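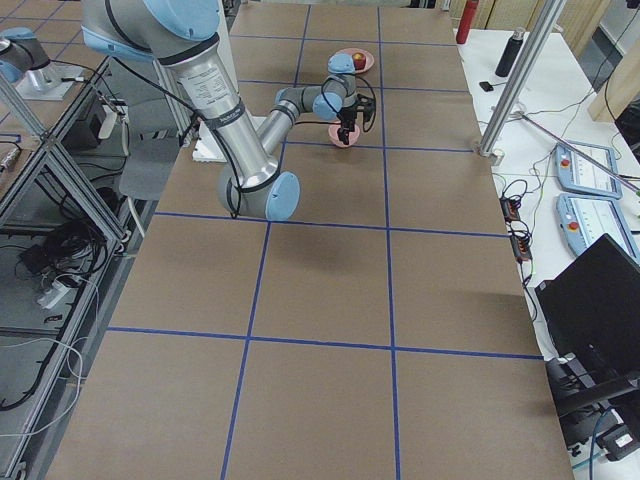
*One of our two-finger arms over the taped test table, Skestness lab*

**Equipment Planner, Robot Workcells (full time, on site in Skestness)**

Brorkero is growing its tabletop handling lab, and we need someone who gets a little thrill out of a well-kept parts list. We have a new budget, a room next door waiting to be fitted out, and a wish list that changes every time somebody comes back from lunch. Come help us turn it into an actual plan!

You'd own the buying side of the project we call Peltance: arms, grippers, mounting plates, extrusion, power supplies, laptops, tape, bowls. Yes, bowls. The cheap stuff runs out at the worst moments and we want it planned with the same care as the big orders.

**What you'll be doing**

- Building the equipment budget for the next six workcells, starting with quotes in February
- Comparing grippers on price, lead time, spare fingers and how easily we can get a human on the phone
- Keeping the cable and adapter inventory (currently 65 lines in a spreadsheet, and it wants to be a better spreadsheet)
- Working out what each cell really costs once you add desks, shelving, outlets and service
- Spending time at the tables with the people who run the arms, so you know what they're asking for and why
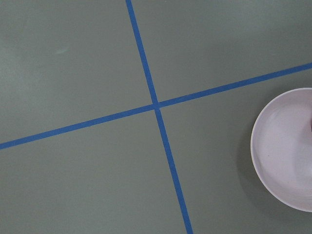
That last one matters a lot to us. A purchase request might say "matte surface, light color, no glare," and you'll make a much better call if you've stood there for an afternoon and watched a few pick-and-place runs. Our operators love showing people around, and they have strong opinions about tape width.

**You might be a good fit if you**

- have bought or budgeted for lab, shop or factory equipment before (robots are a plus, but we can teach you that part)
- can read a wiring list without panicking
- like calling suppliers and asking the second question
- are fine saying "not this quarter" to a very excited engineer

No degree required. If you've run a tool crib or kept a school machine shop stocked, please apply.

**The practical bits**

You'd report to Beca Ellis, who heads lab operations, and share an office with the Eynon fixture team. Hours are flexible, though most of us are in by 9:30 a.m. The room next door is 900 square feet, and you'll have a real say in how it gets laid out.

To apply, send a resume and a short note about the best piece of equipment you ever bought, and what it ended up costing. Put job number 1211 in the subject line and address it to Beca.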